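工单:抽屉任务示教数据,关抽屉段成片被判无效
队列:数据采集 / 厨房台面二号位
提交人:Clotilde Charpentier
处理人:Eugénie Gaillard
优先级:高(提交人填写) / 中(处理人改) / 高(提交人又改回来了)
状态:已解决,保留观察
涉及组件:Zarnura 采集端、Leinonen 校验脚本、Diltach 夹爪驱动

问题描述

十一月这一批“开抽屉—取放—关抽屉”的示教,昨晚跑完校验,关抽屉这一段几乎整片标红。报错都是同一条:

segment_close: terminal state not reached

翻译成人话就是:脚本认为抽屉没关上。我回放了其中 10 条,抽屉关得好好的,有两条关得比我家厨房的还严实。开抽屉段和取放段没有问题,校验通过,时间戳也对得上。

这一批的目标是 2000 条,月底交给训练那边。照现在的通过率,月底能交过去的是一封道歉信。

复现步骤

1. 二号位上电,机械臂回零。
2. 采集端选任务模板 drawer_v3,操作员用主手遥操作完成全流程。
3. 结束录制,等待上传。
4. 跑校验。
5. 看红字。

期望结果:关抽屉段标记为成功。
实际结果:见第 5 步。

处理记录

09:40 Eugénie
收到。先问三个每次都要问的问题:夹爪换过没有,相机动过没有,有没有人“顺手优化”过模板。

09:52 Clotilde
没有,没有,没有。

10:05 Eugénie
模板的修改记录显示三天前有人改过关抽屉段的结束条件,提交说明写的是“小改”。账号是你的。

10:07 Clotilde
哦,那个。那个是小改。

10:20 Eugénie
小改的内容:结束条件从“夹爪离开抽屉面板”改成“夹爪离开抽屉面板且末端静止 12 帧”。想法我理解,是为了去掉收尾时手抖的那一截。问题在于操作员关完抽屉以后没有一个会老老实实停在那里,大家都是手一推就直接往回零位走,因为下一条已经在等了。静止这个状态在数据里基本不存在,脚本等了一辈子也等不到。

先把条件改回去,重跑校验。

10:58 Eugénie
重跑完毕。标红少了一大半,但没有清零。剩下的报错换了一条:

segment_close: drawer_state ambiguous

很好,一个问题修完,露出后面排队的第二个。

11:15 Clotilde
这个我可以发誓没碰过。

11:16 Eugénie
修改记录支持你的说法。

11:40 Eugénie
ambiguous 是抽屉状态分类器给的。它看台面相机的最后几帧,输出“开”或“关”的分数,两边都不过阈值就报这个。我把剩下的标红按操作时段排了一下,全部集中在下午。上午的一条都没有。

下午和上午有什么区别,请二号位的同事回忆一下。不接受“午饭”这个答案。

11:48 Clotilde
午饭。

11:49 Clotilde
认真说:下午会换一套摆件。上午抽屉里是空的,下午为了凑物体多样性,里面放碗,上层放盘子和吃的,布局表里写的是 B 套。

12:10 Eugénie
B 套我看了。分类器当初训练用的抽屉图像,全部是空抽屉。它学到的“开”是“能看见一块空的抽屉底”。现在抽屉里多了个浅绿色的碗,底板被挡住一块,它就拿不准了。拿不准的时候它会把这份犹豫带进后面的平滑窗口,窗口一共 22 帧,关得快的条目里,抽屉还开着的那几帧就混进来投了票。

所以是两个因素叠加:碗让“开”的分数变得摇摆,关抽屉动作太利落让窗口跨过了动作本身。操作员越熟练,数据越容易被判废。请不要把这句话转给操作员,他们已经够得意了。

13:30 Clotilde
那是不是让大家关慢一点就行?

13:34 Eugénie
不行。让人配合脚本演慢动作,模型学到的就是慢动作。上一次这么干是擦台面任务,后来那个策略擦一下停半拍,像在等掌声。

改分类器和窗口,不改人。

14:15 Eugénie
分类器补数据方案:在二号位补一组抽屉静态帧,A 套、B 套各一组,开、半开、关三种状态都要,机械臂停在抽屉前方和完全移开两种情况都要。半开这一类原来没有,这次加上,省得它总在两头之间猜。

窗口方案:平滑窗口改为从夹爪离开面板的那一帧往后取,不再从片段末尾往前数。

14:20 Clotilde
补帧我来做。B 套里那个苹果能不能换掉?每天下午看着它,又不能吃,影响士气。

14:21 Eugénie
不能换。布局表锁了。

15:10 Clotilde
静态帧采完。顺便报告一个小发现:有几帧机械臂停得离抽屉面板太近,面板被挡住一截,分类器分数又开始飘。我把这几帧单独存了一个目录,名字叫“挡住了”。

15:25 Eugénie
目录名请改成英文,上传脚本不认。内容很有用,不要删,并进训练集。真实采集里夹爪本来就会在面板前面晃。

15:31 Clotilde
改成 dangzhule 了。

15:32 Eugénie
……可以。

16:50 Eugénie
分类器重训完,窗口逻辑已更新到校验脚本,全批重跑。结果:ambiguous 基本消失,剩几条零星标红,人工看了,是真的没关上。其中一条抽屉开着就去回零了,走得非常坦然。这几条按失败样本归档,训练那边说失败样本他们也收。

17:05 Clotilde
那条是我录的。当时电话响了。

根因

一、关抽屉段结束条件加了静止要求,与实际操作习惯不符(已回退)。
二、抽屉状态分类器只见过空抽屉,遇到抽屉内有物体时分数不稳(已补数据重训)。
三、平滑窗口从片段末尾往前取,动作快的时候会包含抽屉未关的帧(已修改取法)。

为什么开抽屉段一直没事:开抽屉段只看滑出位移,不走分类器。当时写关抽屉段的人觉得用图像判断更先进。写的人是我。

给二号位操作员的检查清单

每次换到 B 套以后、开始录制之前,照着过一遍。清单贴在工位上的那份已经作废,以这份为准,旧的那份上面还有咖啡。

1. 采集端任务模板选 drawer_v3,确认修改记录最新一条是“回退”。如果看到新的“小改”,停下来,找 Clotilde。

2. 机械臂回零后再开台面相机预览。顺序反过来 Zarnura 会拿上一次的曝光参数,画面发灰,分类器不喜欢灰。

3. 对照参考图核对 B 套的起始摆放。抽屉拉出,浅绿色碗在抽屉里;上层是盘子,柠檬和苹果在盘上,盘子右边是小木托盘;案板平放在抽屉柜前面。 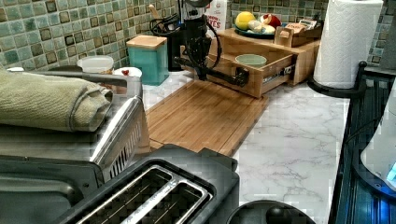
4. 空跑一次关抽屉,不录制,看校验面板上的状态有没有从“开”经过“半开”走到“关”。直接从“开”跳到“关”也算正常,来回横跳不正常,截图发到本工单。

5. 夹爪开合各一次,听声音。Diltach 的驱动上周更新过,合到底的时候会多一声“嗒”,这是新版自带的,不用报修。已经有人报修过了,报了四次,都是同一个人。

6. 正式录制时按平时的速度做。不用放慢,不用在结尾摆姿势,关完就走。

7. 抽屉没关上也不要补录成“成功”,标失败,继续下一条。

8. 收工前把当天的标红条目数填进交接表。填数字。“还行”不是数字。

后续事项

Clotilde:把“挡住了”那组帧的命名规则写进采集说明,顺便把 dangzhule 换成一个别人也能看懂的词。
Eugénie:校验脚本加一个提示,模板的结束条件有改动时自动抽样重跑,并且在提交说明少于五个字的时候拒绝提交。
Eugénie:检查一号位的抽屉任务是否用了同一个分类器。怀疑是。不太想看。
待定:开抽屉段和关抽屉段要不要统一用位移判断。训练那边 Arkstead 项目的人倾向于统一,我倾向于先把这一批交出去再吵。

补充记录

第二天 09:20 Eugénie
一号位确实用了同一个分类器。一号位没有报错,因为一号位的校验从上个月起就没打开过。另开工单。

第二天 09:31 Clotilde
不是我关的。

第二天 09:33 Eugénie
记录显示是我关的,说明写的是“临时”。

第二天 14:05 Clotilde
B 套下午场录了第一轮,全部通过,没有 ambiguous。操作员反馈说终于不用对着红字怀疑人生了,现在改成怀疑那一声“嗒”。

第二天 14:12 Eugénie
收到。状态改为已解决,保留观察到这一批交付。一号位那边的进展请去新工单看,不要在这里接着回。

第二天 14:13 Clotilde
好的。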